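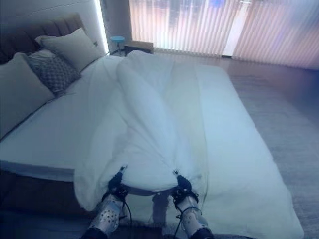
Ostap Kostiuk does not like the word "helper". He runs the senior robotics elective at Siriwardena College, and when I told him the course outline promised students would build "a household helper", he winced and said he'd asked to have that line taken out. The students have spent the term on one chore, making a bed, and they have spent most of it on the duvet. Both grippers have to pinch the bottom hem, a little way apart, and bring it up so the cloth stands in two peaks with a dip in the middle. Only then does the pulling start. "If the dip is too deep, one hand is taking all the weight," he said. "If it's flat, you've stretched it and you'll lose a corner."

I went in with doubts. I have sat through a good many school technology nights, and the projects tend to be described by what they will do one day. So I asked Kostiuk straight out whether a class of teenagers was going to get a machine to make a bed.

"No," he said. "Not the way your mum would accept. They might get it to pull a cover up most of the way, most of the time, in one bedroom."

The class calls the project Kiltodier, a name the students picked before he could object. It is their entry in the Stememar, a regional competition held in June, where teams are marked on a task they choose themselves. That rule bothers me. A team that picks its own task can pick an easy one, and a team that picks a hard one can explain away a poor result. Kostiuk agreed with the first half of that.

"You can absolutely game it. There was a team last year whose robot pushed a button. It pushed it beautifully." He thought about it. "They beat us."

What did his lot do last year?

"Folded towels. Well - we folded a towel."

The Stememar gives each team 25 minutes, set-up included, and no one is allowed to touch the cloth once the clock is running. The students have made 35 full attempts under those rules so far. By their own log, five ended with the duvet up near the pillows and reasonably square. I said that sounded like a poor return for most of a term. He said it was, and got the log out to show me the rest.

It is the best thing I saw all day. Each attempt has a line or two in whichever student's handwriting, and they are not flattering. "Let go early, left." "Dragged the whole lot off the side." "Got the sheet as well, pulled that up too." One just says "bunched again", and the next five or six say "same". Duvets bunch, apparently, in a long roll down the middle of the bed, and the arms have no good way of knowing there is a roll there at all. A person would give it a shake. The students tried to write a shake in May and it went badly enough that Kostiuk asked them to slow the arms down for a fortnight.

"They were cross with me," he said. "They'd seen videos. Everyone's seen videos. In the video it works and there's music."

He makes them ask three things of any video they bring in: whether it has been sped up, how many tries came before it, and who was steering. I asked him the last one about his own class. A student steers, he said, for most of it. One of them moves the arms by hand control while another watches the hem, and the recorded runs are used to train the software that is meant to take over later. On its own, the software has managed the pinch. It has not yet managed the pull.

So for now it is a very slow way for a person to make a bed. I put that to him and he didn't argue.

"Yes. It's slower than doing it yourself and it costs a lot more. If you want a made bed, make the bed."

Then what are they learning? I expected the usual answer about teamwork and resilience, and he did get to teamwork eventually, with not much enthusiasm. First he talked about cloth. A box stays the shape it was when you picked it up. A cover changes everywhere the moment you lift one edge, and two students who had been getting top marks with wheeled robots were, he said, quite shaken by it. One of them wanted to swap the duvet for a stiff board with a sheet stapled on. The class voted that down.

I am still not sure a competition is the right place for this. Judges like a finish, and the Lastley Cup, which goes to the overall winner, has a habit of landing with whoever has the cleanest two minutes. Kostiuk's students plan to show their failures alongside their good runs, log and all. He thinks it will cost them marks.

"It might cost them a lot," he said. "I've told them that. They had another go at the corners this morning, and it let go early again. Left side."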